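Week 6 handout: Learning to pick things up from demonstrations

Read this before the lab session. The slides cover the same ground with more equations and fewer complaints.

1. Where we left off

Last week we trained a policy by behavior cloning. You record a person driving the arm, you save what the camera saw and what the person commanded, and you fit a network that maps one to the other. It is supervised learning with a longer cable. Most of you got a loss curve that went down nicely, and most of you then watched the arm close its fingers on a patch of air next to the cup.

Both of those facts are normal. The training loss is measured on states the human visited. The arm, once it is left to itself, visits other states. A small error at one step puts it somewhere slightly odd, the policy is a little worse there, and the next error is a little bigger. In the reading this is called compounding error or covariate shift. In the lab it is called "it was fine a second ago."

This week is about one family of fixes, action chunking, and about a comparison we ran on it in June. We also look at why the numbers in such comparisons should be read with one eyebrow up.

2. Action chunking in one page

A single-step policy looks at the current observation and outputs one action. Then it looks again, and so on, many times a second. A chunking policy looks once and outputs the next k actions as a block. The arm carries out all or part of the block before the policy is asked again.

Three things change when you do this.

First, there are fewer decisions per task, so there are fewer places for an error to get in and breed. If a task takes 64 control steps and k is 1, the policy decides 64 times. If k is 16, it decides four times.

Second, pauses hurt less. People stop and think while they drive a robot. A single-step policy sees many frames in which the arm is still and the right answer is "stay still," and it learns this lesson very well. You may have met the result: an arm hovering over a bowl, apparently considering its life. A chunk often reaches past the pause and into the motion that follows it.

Third, the arm is partly blind while it runs a chunk. If the cup slides, the policy doesn't find out until the chunk is over. With a large k you get smooth, confident motion toward where the cup used to be.

So k is a trade. Anyone who tells you the right value without asking about your task and your control rate is selling something, or has a deadline.

3. The setup

We used the tabletop task called Zurell in the lab folder. Play food and dishes are laid out on a white table, the instruction names one object and one destination, and the arm has to get the first into or onto the second. The layout changes between trials. The instruction is given as text.

Policy input is the overhead camera view plus the joint positions. Output is a change in gripper pose and an open/close command. The baseline is the single-step policy from last week. The chunking policy, which we named Calta for reasons that seemed good at the time, has the same image encoder and nearly the same number of weights. Keeping the encoder fixed matters. If you change the encoder, the chunk length and the learning rate in one go and the result gets better, you've learned that something helped.

Both were trained on the same demonstrations, and both were tested on 100 trials with the same list of starting layouts.

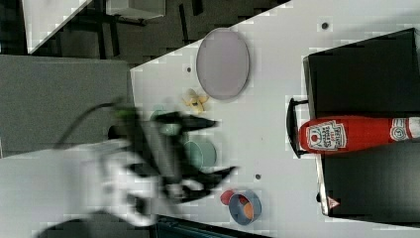

Figure 1. Overhead view of the workspace with the gripper in motion. Note the blur on the fingers and how much of the table they cover.

Figure 1 is worth more of your time than the results are. Look at the fingers first. They are a smear, and the policy is expected to work out from that smear where its own hand is. The joint positions help a great deal here, which you can check for yourself in exercise 2 by taking them away.

Then look for the teal item to the left of the bowl. It is partly hidden under the gripper. At this moment a single-step policy asked to pick it up has to act on whatever scraps of teal it can find. A chunking policy may have made its plan several steps earlier, when the view could have been better. This is one argument for chunking that doesn't show up in the compounding-error story, and I think it gets too little attention.

Finally, there is a ketchup bottle lying on the black box at the right. The large red label-bearing thing is an excellent distractor for any instruction containing the word "red," given that there is also a small red object beside the blue-gray container. Language grounding and motor control fail in different ways, and you should log them separately. An arm that moves gracefully to the wrong object has not had a control failure.

4. What we found

The single-step baseline finished fewer trials than Calta at every chunk length we tried except the longest. The gap was widest at k = 16. At the longest setting, k = 64, the policy issued what amounted to one decision per trial, and the outcome was about as dignified as you would expect.

The size of the gap is less settled than the direction. We trained the k = 16 policy again with a different random seed, changing nothing else, and its score dropped by 11 trials out of 100. That is a large part of the effect we were hoping to report. The baseline moved too, by less.

When we sorted the failures of the baseline, the biggest group was stalling: the arm got near the object and stayed there. For the chunking policy the biggest group was a near miss in which the fingers came down beside the object, closed, and carried nothing to the destination with great care. A further 14 trials were wrong-object errors, and these hardly changed with k. Chunking has no reason to help with reading comprehension.

5. Reading results like these

Some habits I would like you to pick up before you write your own report.

Ask who decided that a trial was a success. In our case it was a person with a written rule, and the rule needed two rewrites. Does food balanced on the rim of a bowl count as in the bowl? We said no. The earlier version of us said yes, and scored higher.

Ask whether the person scoring knew which policy was running. Ours did at first. We fixed this by having the script Zhong shuffle the order and hide the names, and we threw away the earlier scores. Discarding an afternoon of robot time builds character, I am told.

Ask how the layouts were picked. If the person laying out the table has watched the robot for a week, they will place things where the robot likes them, with no ill intent whatsoever. Use a fixed list, and draw it up before you have seen either policy run.

Ask for more than one seed. If a paper gives one training run per method and a difference of a few points, treat it as a rumor.

6. A note on executing part of a chunk

You don't have to run the whole block. A common choice is to predict k actions, carry out the first half, and predict again. Another is to predict at every step and average the overlapping predictions for the current moment, with weights that depend on how old each prediction is. Averaging gives smooth motion. It also has a famous weakness: if one prediction goes left around the plate and another goes right, their average goes straight through the plate.

Diffusion-style policies handle this better, as they sample one option and don't blend two. We get to those in week 8. Until then, if your arm plows into the dishes, check the averaging before you blame the network.

7. Exercises

1. Using the logs in the Purninia folder, plot success against k for both seeds. Draw the two seeds as separate lines. Do not average them, however much tidier it looks.

2. Retrain the baseline without joint positions. Before you run it, write down what you think will happen. Hand in the prediction with the result.

3. Take ten failed trials from each policy and sort them into stall, near miss, wrong object and other. If "other" holds more than three, your categories need work. Propose better ones.

4. Suppose an object can be moved by hand in the middle of a trial. Sketch how you would choose k as a function of how quickly it might move. Half a page is plenty.

5. (Optional) Write a success rule for "put the yellow object on the plate" that two classmates can apply without phoning you. Test it on them.

Exercises 1 to 4 are due before the next lab. Bring the plots on paper, as the projector in the lab still has opinions about the color green.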